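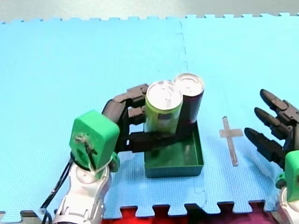 ### 3.2 Work surface and hands

The build was put together in the shared workshop at Tirnport by Grgić and Nikolovski, using hand tools and one desktop printer. Both arms reach over the same area of interlocking foam mat. The mat gives a little when a finger is driven too low, and this saved several fingertips during early tuning. A cross of tape on the mat marks the place position for the tray task. Wrist housings are green on both arms, and the forearm shells are white.

Drink cans were chosen as test objects. They are cheap, close to the same shape from one brand to the next, and they dent when the grip force is set too high. We ran 160 trials, 40 in each of four task settings, and changed the dented cans between sessions. 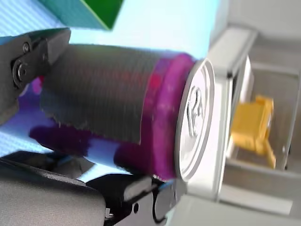

Grip pads were the part we replaced most often. A ribbed black pad holds a can on its side with less force than a bare finger, but its edge wears, and a worn pad lets the can turn as the arm moves. After a pad change we repeated the zero position check and discarded the next 5 grasps.

Lid direction was logged by hand for each trial. Vukčević wrote the logging sheet, and Moncrieff checked the entries against the video. Results by task are given in Section 4.

**Figure 6.** Can handling on the Tirnport build.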